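Hand-Held Grippers Get a House Rulebook, and I Kind of Love It

Posted 30/12/2023

So the folks at Cultov have finally put their rules for hand-held gripper work in writing, and they're letting other labs use them for free! I've been bugging them about this since April, when I first heard a draft was going around. The finished thing landed in my inbox last night and I read the whole document in one sitting with a bowl of cereal (dinner, don't judge). 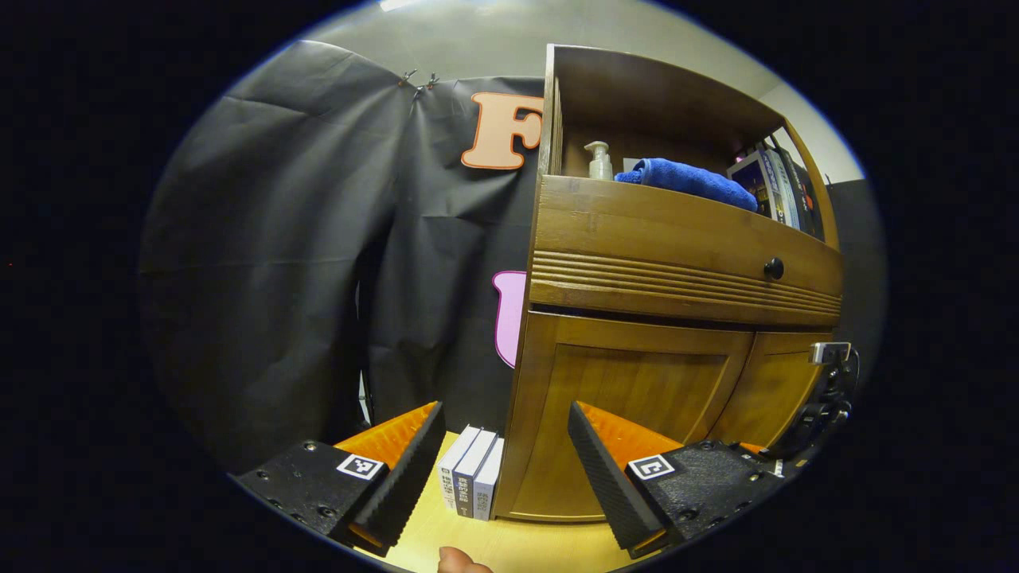
What's in it

If you follow this stuff at all, you know the work. A person holds a gripper tool with a camera on it, does some ordinary household job, and the recording goes toward teaching a robot arm to do the same job. Books on and off a shelf, a towel, a pump bottle, that kind of thing. Plenty of groups are doing it now and every one of them has its own habits, and most of those habits live in somebody's head.

Cultov's version is called the Dallico Practice Notes, after the building where the team works, and it comes in 3 parts: setting up the table, handling the tool, and keeping the records straight. There are 60 rules altogether. That sounded like a lot to me until I started reading, and a good chunk of them are one line long. "Wipe the lens." That's a whole rule! Number eleven!

Omolara Oyewole led the writing, and I got her on the phone this morning. She told me the first draft was a mess of sticky notes and half-finished emails, and that the hardest part was getting people to agree on words. One person's "grab" was another person's "pick," and a third person used both depending on the object. The notes now have a short word list at the front and everybody has to stick to it.

The marker rules

My favorite section is the one on fiducial markers, those square black-and-white printed patterns on the gripper fingers. The software uses them to work out how far apart the fingers are, so a scuffed or peeling one can quietly spoil a whole afternoon. Under the new rules you check both markers before the first recording and again after any break. You don't touch them up with a pen (apparently people were doing this), and you don't stick a new one over an old one. If a corner lifts, it gets replaced, and the replacement goes in the log with your initials.

The finger pads have their own page too. Look for wear along the ribs, swap pads in pairs, never mix an old one with a new one. I asked Omolara how strict they really are about the pairs and she laughed and said "very."

Your own fingers

There's a bit in here I think a lot of teams are going to argue about. The notes say a stray fingertip in view is fine as long as it isn't touching the object or blocking the pads. Keep the recording, tick the box, move on. Use a finger to nudge a book that won't sit straight, though, and the take has to be marked as assisted, no exceptions.

Ka-ming Pan, who runs training sessions over at Marquez, thinks that's too soft. "If I can see skin, I want it out," he wrote back when I sent him the page. His worry is that new people will get sloppy once they know they're allowed a little slack. I see his point, but I've held one of these tools for a full shift and my hand went wherever it wanted by the end, so I'm with Cultov on this one.

Backdrops, books and liquids

The table setup part is mostly common sense with a few surprises. Backdrops have to be fastened at the top and can wrinkle as much as they like, but they can't hang down where a pad could snag the cloth. Letters and cutout shapes stuck on the backdrop are allowed, even encouraged, as long as you write down which ones are up. Anything with a brand-new glossy surface should get a test recording before the real ones.

Bottles with liquid in them need a closed or capped top, and you keep a dry cloth within reach of the person who isn't holding the tool. Books need to be ones you own or have permission to film. Personal mail, prescription labels and family photos stay out completely. Hui-mei Poon wrote the privacy page and it's the clearest page in the document, so if you only read one, read hers.

Cabinets and drawers get a separate warning: open every door and drawer by hand once before you start, so you know how it moves and what's behind it. Ask me how I know that's a good idea. (I was wearing a lot of dried lentils.)

Breaks, finally

Okay, this is the part I was hoping for. The notes put a limit on how long one person can hold the tool before handing it over, and the limit belongs to the person holding it. You say you're done, you're done, and the session lead can't talk you into one more. Nestor Javier, who does most of the tabletop recording at Cultov, told me he pushed hard for that line and expected to lose. He didn't lose! He also got a wrist stretch added, with little drawings that he did himself, and they're adorable.

Who's using it so far

Cultov tried the notes on 202 recording sessions before putting them out, and the change they noticed most was in the logs, which used to have big blank stretches and now mostly don't. Omolara was careful with me about this. She doesn't want anybody claiming the rules make a better robot, because they haven't tested that and she isn't sure how they would. What she will say is that a stranger can pick up one of their session logs and understand what happened.

Crisanto Pascual at Rastamari says his team plans to switch over next, minus the word list, which he wants to fight about first. Marquez will use the table and privacy parts and keep its own rule on fingertips.

You can ask Cultov for a copy through the contact form on their site. It's free to use and change, but they'd like you to rename it if you change the marker section. Comments are open, and Omolara says she reads all of them, including the cranky ones. I've already sent mine in (the break rule should be on page one, and rule forty has a typo).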